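My zine swap box came back

December 11, 2021

So the box is home! If you've been reading since June, you know I mailed a shoebox of handmade mini zines off to Loïc Ferrand in Zendcombe, with a note asking him to take two, put two back and send it along to the next person on the list. I kind of assumed I'd never see it again.

Well, it landed on my porch last night, held together with an alarming amount of packing tape, and I stayed up way too late going through it. There are 67 zines in there now (I sent it out with 30!) and hardly any of mine are left, which made me ridiculously happy. Somebody in Wuvville made one that's all rubbings of manhole covers. Another is a tiny accordion fold about a cat named Bae, printed in a green ink that gets all over your fingers – mine are still a bit minty.

My favorite might be Livix, a wordless comic on tracing paper where every page shows through to the next one. I've read it four times and I'm still not sure if the guy on the boat is the same guy from the staircase.

Loïc wrote a long letter too, mostly complaining about his stapler. He wants to do a second round with postcards mixed in, and I'm in, obviously. I need to clear off my desk first and find the good bone folder, plus I still owe three people from the last print trade. Sorry, you three. They're coming.

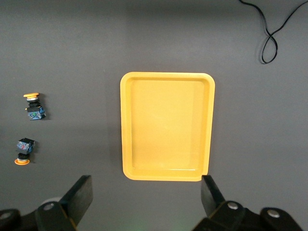
Yellow tray, gray tabletop. 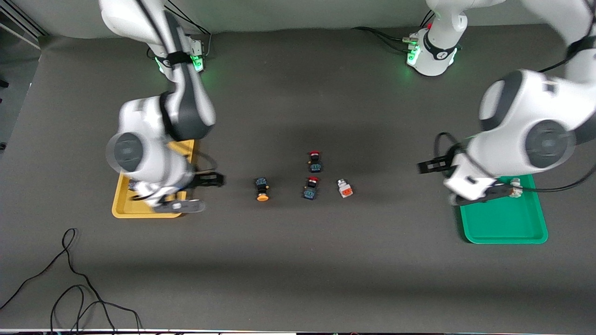
Can I join the next round if I've never made a zine before?

Of course, and a single sheet folded into eight pages is plenty. Leave a comment with your email and I'll add you to the list, then you'll get the address of the person after you once the box is on its way.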